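Una intrusión nocturna en el mercado cubierto de Jerstead termina sin heridos y con una mediación en marcha

Jerstead, 27 de octubre de 2024

La detención de un hombre de 25 años en el interior del mercado cubierto de Jerstead, donde había pasado la noche después del cierre, ha llevado a la administración del recinto a revisar sus procedimientos de seguridad. Bok-nam Cheon, responsable de convivencia y atención al público del mercado, recibió a esta redacción en las oficinas de la planta alta para exponer la posición de la entidad.

Según la versión que ofrece la administración, el hombre permaneció en el edificio tras el cierre y fue localizado de madrugada en la galería de puestos de comida, dormido sobre un montón de manteles y vestido con un delantal ajeno. "No opuso resistencia alguna. Preguntó a los agentes a qué hora se servía el desayuno", relata Cheon. Fue trasladado a la comisaría de la calle Ponce, acusado de allanamiento, y quedó en libertad con la obligación de presentarse ante el juzgado en enero.

La responsable evita calificar el suceso. "Nos corresponde comunicar los hechos y colaborar con la investigación. La valoración penal pertenece al juzgado", señala. Confirma que los daños declarados ascienden a 300 euros, correspondientes en su mayor parte a una persiana forzada desde dentro, y que la caja de los establecimientos no fue tocada.

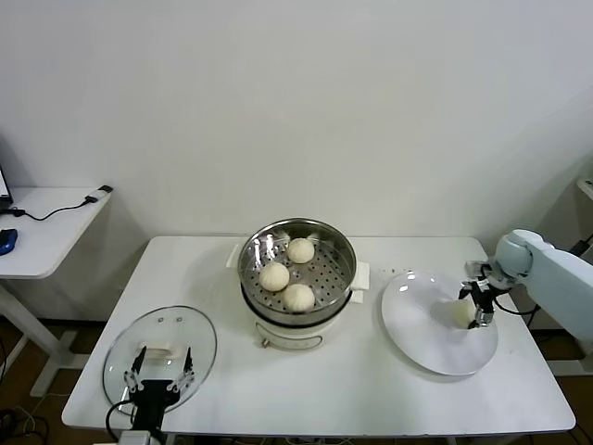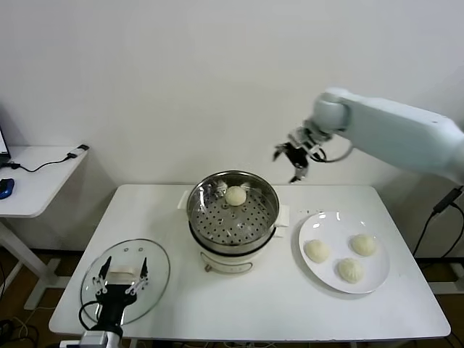
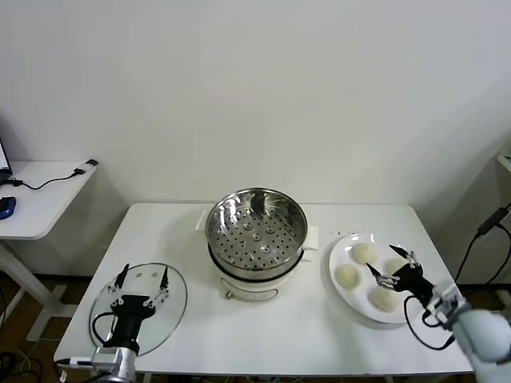
La denuncia fue presentada por la empresa Trekerwood, concesionaria de la galería, y no por los comerciantes afectados. Cheon explica que el contrato obliga a la concesionaria a poner en conocimiento de la policía cualquier acceso fuera de horario. El inventario de lo consumido resultó breve: dos refrescos, una bolsa de frutos secos y varios panecillos al vapor, blancos y con el pliegue retorcido en la parte superior como los de la primera fotografía, que habían quedado en una cámara del puesto de Soo-ah Ahn. "Figuran en el atestado como productos de panadería, y la titular pidió que se corrigiera el término", precisa.

Ahn, consultada por teléfono, ratifica ese extremo y añade que no reclamará cantidad alguna. "Mi interés es que la persiana cierre. Lo demás ya lo he dado por vendido", manifiesta. La comerciante ha aceptado participar en una sesión de mediación, siempre que el juzgado la autorice.

Preguntada por el fallo de vigilancia, Cheon admite que la ronda de cierre no incluyó el almacén de mantelería - un cuarto sin ventanas al fondo de la galería - y que el sensor de ese pasillo llevaba 3 noches desconectado por obras. La empresa de alarmas, Skestov, ha repuesto ya el dispositivo. "La omisión fue nuestra y así consta en el informe interno", afirma.

El mercado dispone de 30 días para remitir al ayuntamiento un nuevo protocolo de cierre. Entre las medidas previstas figura una segunda ronda, a cargo de personal distinto, y la firma de un parte por cada galería. Cheon indica que el horario de apertura al público no sufrirá cambios y que el delantal ha sido devuelto a su propietario.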